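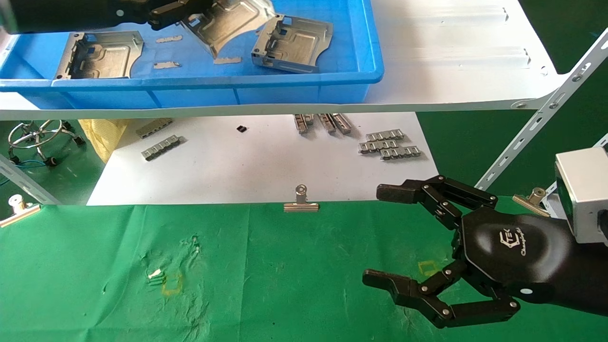 gunnlaugsson_shopclub

Hi everybody, and sorry in advance for the long post! Our club has been on the bin picking project since September and I finally feel like we have something worth asking you all about. The task is the Loltholm challenge, where two arms share one blue bin of stamped housings and have to bring them out without fighting each other. Three housings is as many as we dare put in at a time (the students want more, naturally). My trouble is the tilted one. When a housing leans up toward the back of the bin, the kids can't agree on which edge to go for. Half want the bright curved edge, half want to nudge it flat first. What would you do?

flellis294
Love seeing this! Nudge it flat, every time. Our team logged over 2,000 picks last season and the leaners were where nearly all our drops came from. It costs you a few seconds, but your students will be so much happier.

Herkitz Robotics Mom
I have to disagree with my friend above, and I say it kindly :) Nudging with those thin metal strips on the floor of the bin is asking for a strip to get wedged under the housing. We spent 10 practices learning that. Take the strips out first, then go for the curved edge.

flellis294
Fair point on the strips, I hadn't noticed them. I still say flat is better once they're gone, though! With shallow panels like that I wouldn't trust an edge grip.

gunnlaugsson_shopclub
Oh, thank you both, this is so helpful. The strips are part of the challenge, but the rules don't say when they have to come out, so strips first it is. I think I'll let each half of the club try its own way for 20 runs and write down the drops. Does anyone have a score sheet they like?

Herkitz Robotics Mom
I do, sending it to you tonight. Tell the kids good luck from all of us!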